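Project report, November. Course: Introduction to Robotics. Build site: the shared workshop at Stakurari.

## 1. Goal

The project was to build a small tabletop arm with a two-finger gripper and have it find, approach and grip a cup using only a camera mounted at the wrist. No overhead camera and no markers on the table were allowed by the assignment.

## 2. Hardware

The arm is a Soltov kit with the stock gripper removed. The replacement gripper has two black angular fingers, each held by a black bolted bracket. Both fingers are driven by one servo through a pair of meshed gears, so they open and close together. Full opening at the tips is 70 mm.

The first set of brackets was printed with the layers running across the bolt holes and cracked at the second tightening. The second set was printed flat and has held since. The control board is a Plunatia unit, powered from the bench supply. USB power was tried first – the board reset whenever the gripper closed under load.

## 3. Vision

Detection is done in three steps. The image is converted to gray, thresholded at a fixed value of 200, and the largest bright blob is fitted with an ellipse. The center of the ellipse is compared with the midpoint between the fingertips, and the difference is sent to the arm as a sideways correction. The approach starts only after the correction falls below a set limit.

The lower part of the image is masked out so that the brackets and bolt heads, which reflect the ceiling lights, are not picked up as targets. A minimum blob area was added later to reject crumbs and dust. 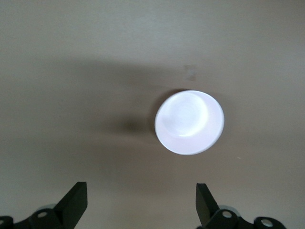 **Why is a fixed threshold used instead of an adaptive one?**
The adaptive version broke the outline into pieces wherever a shadow crossed the table, and the ellipse fit then jumped between runs. The fixed value needs to be reset if the lights are changed, but it gave a steady center under the workshop lamps.

With the white cup ahead of the open fingers and to the right of the middle of the gap, the correction is a move to the right, followed by a straight approach. The inside of the cup is close to overexposed at the current camera setting. For blob detection this is acceptable; for reading depth from the rim it would not be.

## 4. Tests

The arm was run 49 times from varied start positions. A run was counted as a success if the cup was lifted and held until the arm returned to its rest pose. There were 42 successes. The remaining runs failed in two ways: one finger landed on the rim during the descent, or the cup was pushed forward before the fingers closed.

## 5. Open items

- Rubber pads from Sandhu are on order for the fingertips.
- Exposure should be locked in software. It is set by hand at present.
- The cable to the wrist camera is too short and limits rotation of the last joint.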